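Light blue work table has gone slick and shows every streak, what to clean it with?

Posted by Dukdale on May 19, 2023

I look after a blue metal workstation with a glossy light-blue top. The tabletop measures 200 by 352 cm. In April I switched to a general-purpose spray, and now there is a haze when the overhead lights are on. The trays slide more easily than I would like.

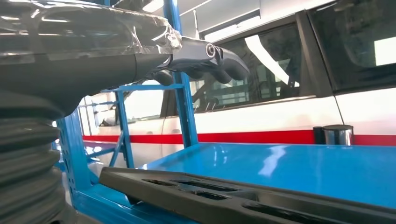

Tabletop at right, slotted tray in the foreground

I don't know if the finish is paint or powder coat. The posts and braces are also glossy and have given me no trouble. Can I use a solvent, or will that dull the surface?

Kalletley
377 posts
Skip the solvent until you know what the coating is. The haze is probably surfactant left by the spray. Wipe with warm water and a few drops of dish soap, then twice with plain water, then dry with microfiber. Change the cloth when it starts to drag. If the haze is still there, test isopropyl alcohol diluted 1:1 on the underside of the top and check the cloth for blue. Any color transfer means stop.
For the sliding, put thin rubber feet on the corners of the trays. Do not use wax or furniture polish.

Majimbun
454 posts
Agree on the soap. Wash the trays too, residue collects in the slots and goes straight back on the table.

Dritavero
12 posts
I use glass cleaner on mine. Looks fine. Never checked what was in it.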